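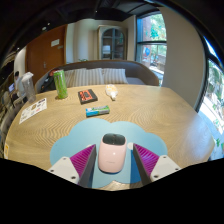
Where we are with the shared table room

Progress report no. 2, Kumarasinghe house, ground floor
To: Chathurika Uddin, Zernmont small grants
From: Jamila Begum
February 17, 2021

Sorry this is short on polish, writing it between two other things. Budget sheet comes separately from Tharindu.

The table

In and in use. Large one, rounded edges, pale blond top with the zigzag grain that Nanami liked and I was not sure about. I have come round to it. Sits near the windows as planned, gets good sun on one side. Maybe too much sun, see Problems.

We went for one big table over four little desks, you'll remember the discussion in December. So far I'd say right choice. People spread out, work at one end, eat at the other. Downside is that stuff stays on it. Cans, snack packets, plastic bags with half of somebodys lunch. First report said we'd have a clear-table rule by now. We have the rule. It is on the door. Compliance is mixed.

Mats and mice

You asked what the "desk accessories" line was, since it looked vague. It's this: mats to put under the mice so the tabletop doesn't get scratched, plus the mice themselves. Tharushi picked them. Light blue mats in a cloud shape, bumpy along the top edge, and a pink mouse with a shiny black front. Not what I would of chosen but they get used, and the plain grey ones we had before always ended up in a drawer.

Mat feedback so far:
- size fine for most people
- bumpy edge is nice to look at, crumbs collect there
- slides a bit on the veneer when you move fast, going to try a grip liner underneath
- shows coffee

Mice: ordered 7, all arrived, one had a sticky wheel and went back to Grulter. Replacement promised, no date. Chased twice.

Who is using it

Sign-in book says 13 regulars, meaning people who came more than once in a week. Target in the application was 20 by the end of the grant. I think we get there when the evening slot opens. Tharindu thinks we need a second evening for that. We have not agreed.

Mornings are mostly people doing job applications and forms. Afternoons are students and whoever is waiting for the bus. Nanami does her help hour on Tuesdays, always full, she's asked for a second chair at her end. Approved, out of the furniture line.

Money

On track overall. Furniture came in under because Cevdale dropped the delivery charge after bringing the table on the wrong day. Accessories over by a little, the mats cost more than plain ones. Net we are 100 under where the plan had us. I would like to move that to storage, see next part. Need a yes from you in writing please.

Storage - the gap

This is the bit we got wrong. No shelf was budgeted near the table, so everything that comes with people goes on the table. Boxes, notebooks, drinks. A low shelf under the window would fix most of it. Tharindu measured, there is room. If we can use the underspend I'll order the same day.

Also want:
- a tray for mice and mats at closing, at the moment they are stacked on the windowsill
- a bin with a lid, bigger than the one we have
- coasters or something, drinks are getting put down straight on the wood

Problems

Glare. The window side is bright enough that people on laptops shift down to the other end, then that end is crowded. Blinds quote is in, more than I hoped. Looking at a cheaper film for the glass. Tharushi has a sample, will stick it up this week and ask people what they think.

Surface. No real damage yet. One ring near the end where the cups go, came mostly out with a damp cloth. Supplier says no spray polish on it, told everyone, put a note in the cupboard.

Heating fine now.

Next

- shelf, if you say yes
- film test on the window, then decide on blinds
- evening slot opens, rota half done
- Grulter replacement, keep chasing
- proper numbers from the sign-in book in report no. 3

Can you let me know about the underspend before Friday? Tharindu can take a call if I'm not around - he has all the receipts.

Jamila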